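Section 3: Putting up the inner panels

By now you should have your windows measured and the panels cut (if not, go back to Section 2, I'll wait). I'm going to take you through one window from start to finish, the way I did my own living room, and then you just do it again until you run out of windows. I had nine. The first took me a whole afternoon and the last one took 24 minutes, so don't judge your future by window number one!

Everything in this section is for the Tenirholm clear panels with the Uradex magnetic strip. If you bought the Hầu panels, the thicker ones with the rounded corners, the steps are the same up to step 6, and then you want the note at the end.

Before you start

Clear off the sill. All of it, plants too. Then lay out your things on a table near the window so you aren't climbing over the couch with a strip of magnet stuck to your sleeve. You'll want the panel (still in its film), the steel strip, the magnetic strip, masking tape, a soft cloth, rubbing alcohol, scissors, a pencil and a tape measure.

Caution: do not peel the film off the panel yet. I know it's tempting. The panels scratch if you so much as look at them, and you'll be leaning this one against a wall at least twice.

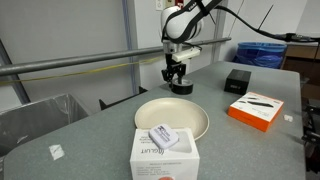
1. Wipe the window frame all the way around with rubbing alcohol and let it dry. Dish soap leaves a film behind and the strip won't hold on it. Mine peeled off the bathroom frame in one long sad curl about a week later.

2. Hold the panel up to the window and check the overlap. You're looking for half an inch of frame showing behind the panel edge on every side. Old houses are never square, so if you're tight on one corner, slide it around until the gap evens out.

3. Hold it in place with short pieces of masking tape, two along the top and one on each side. Step back across the room and look. If it looks crooked from over there, it is crooked.

4. Trace around the panel lightly in pencil, then take it down and put it somewhere safe (mine went behind the bedroom door, flat against the wall).

5. Cut the steel strip into four lengths. Miter the corners if you're handy. I butted mine together and I honestly can't see the difference with the curtains up.

Note: fresh paint needs more time than you think. If you've touched up your frames, give them at least 3 weeks. And if you have that shiny old trim paint, rub it down with a fine sanding pad first and wipe it again.

6. Peel back a couple of inches of the liner, line the strip up just inside your pencil mark, and press as you go. Work from the top down. Don't stretch it! It wants to creep back, and then you get a gap at the corner that whistles every time the wind comes from the north.
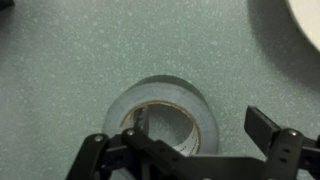 7. Go over all four strips again with your thumb, hard, and then leave them alone overnight. The adhesive likes a warm room, 70 degrees or so. I tried it once in the back hall at 41 degrees and had the whole thing on the floor by breakfast.

8. Next day, set the magnetic strip onto the steel, magnet side to steel, with the sticky side facing you and its liner still on. It should snap into place. If it pushes off to one side, you've got it flipped.

9. Peel the film off the back of the panel only, the side that faces the glass. Wipe the old window one more time, because any fingerprint you leave in there is going to stare at you all winter.

10. Take the liner off the magnetic strip, get somebody to hold the bottom of the panel, and bring it in from the bottom edge up. Press all the way around. Now you can peel the front film, and yes, it's as satisfying as you'd hope.

Caution: if this is a bedroom window, make sure everyone who sleeps in there knows how to pull the panel off in a hurry. Stick the pull tab on the lower corner nearest the latch and have each person try it.

Note for Hầu panels: these are nearly twice the weight, so put in the two little support brackets under the bottom edge before step 7. They come in the bag with the pull tabs and are very easy to throw away with the packaging. Ask me how I know.
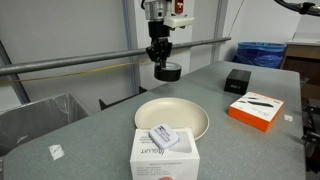
Cavstead, April 2026

I've added a few things to this section after the first winter with my panels up. If you printed the older copy, these are the bits to pencil in.

Taking panels down for the season: I do mine in May. Pull from the tab, slowly, and let the magnet let go a few inches at a time. The magnetic strip stays on the panel and the steel stays on the frame.

Labeling: write the room and "top" on a piece of masking tape and put it on the panel edge. I skipped this with two kitchen panels that look like twins and aren't, and it took me a good while to sort them out in the fall.

Storage: stand them upright with an old sheet between each one. Keep them away from the furnace.

Fog between the panel and the glass: a little on a very cold morning is fine if it's gone by lunch. If it hangs around, the leak is usually at a corner. Lift that corner, check for a bit of grit on the magnet, wipe it and press it back. If that doesn't fix it, run a bead of removable caulk around the old sash and try again.

Squeaky clean: water, a drop of mild soap, a soft cloth. No paper towels and no glass spray with ammonia in it.

Section 4 covers doors with glass in them, and you'll need the narrow strip for those.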